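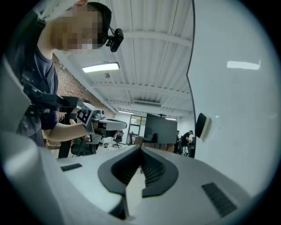 Home News Events Space Hire Contact

3/6/19

The brick-walled workroom at Kornasero is open again, and what a difference! Desks and office chairs are back in place, the big black display screen is up on its stand, and people have already been in getting their projects going. The white steel beams and corrugated metal ceiling have stayed just as they were (hooray!), so the room still has the tall, airy feel that regulars love.

"I walked in and wanted to start something right away," said Gwendolyn Tran, who runs the Bultis evening group. Her group meets there again from this week, with room for nearly 30 people, and Kwok will be holding its first open bench night in April. Bring whatever you're building, half finished is fine!

Members can book a desk for up to 2 hours at a time at the front counter or through the Zoltby calendar. Guests are welcome if they come with a member and sign in at the door.

We use cookies to improve your visit. Accept | Settings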